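Budgeting for a two-arm bench setup for folding garments: what have I left out?

Posted in: Equipment and Purchasing

benchwright_k

I have been asked to put together a purchase plan for a small folding cell at our site in Stistarden. We take in returned workwear, mostly trousers and shorts, and at present it is refolded by hand before it goes back on the shelf. The plan is to trial two arms on a fixed table, taught by demonstration, and decide afterwards if a second cell is worth having. Nothing has been ordered yet.

My draft list so far:

Two arms, six joints each, light payload
Two parallel grippers
One controller PC
One table
One overhead camera and a mount
Cables and power distribution
Spares

The arms take up most of the money and I have firm prices for those. Everything under the arms is where I am guessing. I have set aside £4,000 for the table, grippers, camera mount, wiring and spares together, and my manager wants to know if that figure is serious before it goes into the September round.

Specific points I would like help with:

Is an ordinary office or meeting table good enough for a trial, or should I go straight to a proper steel bench? We have a large white one standing spare.

Should the grippers come from the arm supplier or be bought separately? The supplier's own are dearer than the arms would suggest.

How much should go on spares, and spares of what?

Has anyone dealt with Bronlow for fingers and brackets? They are the nearest firm to us that will do small runs.

The garments are mostly dark blue or black, if that makes any difference to the camera side. The room has windows down one side and normal ceiling lights. I would also like to know what sort of staff time to put down, as the finance form has a box for it and I have no basis for a figure.

Replies

ohmsworth

Just buy a bench. Office tables wobble.

Also get more money.

tarn_and_tackle

I ran the purchasing for a similar trial at Zirnthorpe, so I will go through your list in the order you gave it. Our garments were close to yours.

Table. An ordinary table will do for a trial if it is stiff enough and the arms are not clamped to the thin edge of it. The test is simple. Put a mug of water at the near side, push hard on the place where the arm bases will go, and watch the surface of the water. If it is still moving after a couple of seconds you will be fighting it in every recording. Thin legs are the usual fault. A spreader plate under the arm bases, bolted through, cured most of it for us at a small fraction of the price of a bench. If you are on carpet, put load pads under the feet as well, as carpet lets the table creep.

The colour of the top matters more than the make. White is good for dark blue cloth because the outline separates cleanly. It is poor if the finish is glossy, as you will get bright patches where the lights reflect and these move during the day if you have windows. Matt white still gives some pale areas under a strong lamp, but in our case they did no harm. Put a blackout blind in the budget for the window side before you spend anything on a better camera. If any of your returned stock is white, plan for a second surface, such as a dark mat that can be laid over the top and taped down.

Grippers. Buy the bodies from the arm supplier and the fingers from somewhere else. The body has to talk to the controller and you do not want to own that problem during a trial. Fingers are consumables. Cloth on a hard table means the fingertips are pressed against the surface over and over, and printed plastic tips wear at the leading corner first. Once the corner has rounded off, the finger slides over the hem when it should go under it, and people will blame the software. Allow for a change of fingers on both sides at the same time. Mixing a worn pair with a new pair produces a left-right difference that is tedious to trace.

I would also ask for the drawing files with the fingers. We paid for a set without them and then paid again to have the same part measured.

Bronlow. We used them for brackets. The parts were to size. Delivery was slower than quoted on the first order and as quoted on the second. They will not chase you for missing dimensions, they will simply hold the job, so send a complete drawing. I have no experience of their fingers.

Camera mount. Do not fix the camera to the table. Fix it to the wall, the ceiling or a separate stand. If somebody leans on the table you want the table to move in the picture, where you can see it, and not the camera along with it. Mark the floor at each table foot with tape so that it can be put back. The mount is cheap. The half day spent recalibrating after it has been knocked is not.

Cables. This is the line most people leave too small. The leads supplied with arms of this class are often long enough to reach the socket and too short to leave a proper loop at the elbow and wrist. A tight loop pulls on the connector at full stretch, and a slack one drags across the garment or catches on the other arm. You need enough length to make a generous loop, clips that fit the arm sections, and one complete spare set. Add a switched power strip with an illuminated switch, fixed where it can be reached without leaning over the arms. Run the floor cables in a cover if anyone walks or sits there. Ours were loose under the near edge for the first few weeks and were pulled out twice by chair legs.

Spares. In order of how soon we needed them:

Fingers
Wrist cables
One gripper body
One joint motor of the smaller size
Fuses for the supply

We never used the joint motor, but the lead time was long enough that I would buy it again. Two gripper bodies in use and one on the shelf is sensible for a single cell. If you build a second cell the same spare can cover both.

Your figure. £4,000 is serious if you keep the table you have. It is not if a steel bench has to come out of it, as the bench will push the spares off the list and the spares are what keep the trial running. I would write it up as two options so that your manager can see what the bench costs in other things.

Staff time. Put down one person for the recordings and a second for part of each morning. An operator teaching by demonstration is good for around 30 minutes before the folds start to get careless, then needs a change of task. We planned for full mornings, got through the sessions on paper, and threw a fair part of the data away. The second person lays out garments, resets, and keeps a written note of anything odd. That note was more useful than I would have guessed when we were costing it.

One item that is not on your list at all: garments. You need a stock of them which stays with the cell and is not put back on the shelf, in the sizes and fabrics you really receive. Folded shorts with a pocket flap or a thick waistband behave differently from plain trousers, and stiff new cloth differs again from something that has been through the wash. Price these at cost and put them in as consumables, otherwise someone will ask for them back halfway through.

benchwright_k

Thank you, that is far more than I had hoped for. I did the mug test this afternoon and the water took longer to settle than it should, so the spreader plate is going in. I will keep the table and split the write-up into two options as suggested.

Two follow-ups if you have the patience. Did you buy through a reseller or direct? And did you insure the arms separately or put them under general contents?

tarn_and_tackle

Direct for the arms, reseller for the controller PC. The reseller price on the arms was slightly lower but repairs would have gone through them, and the terms on turnaround were vague. Ask for the repair turnaround in writing whichever way you go.

General contents, with the serial numbers listed. Check if your policy treats them as portable. Ours did at first, on the grounds that they were clamped and could be lifted off, and the excess was higher for that.

raju_line_tech

Adding to this from the maintenance side. I look after the equipment at Raju, and we have a bench with the same general layout. Most of the above matches what I have seen. I would differ on two things.

First, the power strip. A single strip feeding both arms, the PC and the camera is convenient, but put the PC on its own supply. If an arm faults and you cut power at the strip, you lose the recording and the fault log with it, and the log is the thing you wanted. Check as well that the strip does not replace a proper emergency stop. It should be a separate button, within reach of the seated operator, and it needs its own line in the budget.

Second, table layout. If the top has cable holes with metal grommets, look at where they fall before you drill for the arm bases. Holes near the front edge are of little use for arm wiring when the bases are at the back, and a bright metal ring inside the working area can be a nuisance to the camera. Cover it with matt tape or keep the fold area well behind it. We keep the cloth towards the arm side of the table, which leaves the front free. It then fills up with cups and pots, so write a rule about that if it bothers you.

Reach is worth checking on paper too. With the bases behind the far edge, both grippers need to get to the two ends of the longest garment laid flat, with some bend left in the elbow. Measure your largest trousers unfolded and compare that with the arm drawing before you sign for anything. Shorts are easy. Long trousers in the big sizes were beyond us until the first fold had been made by hand, and we had to change the procedure to suit. 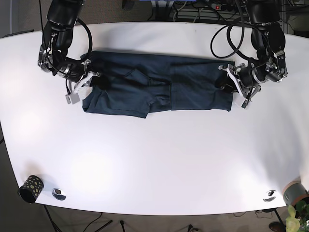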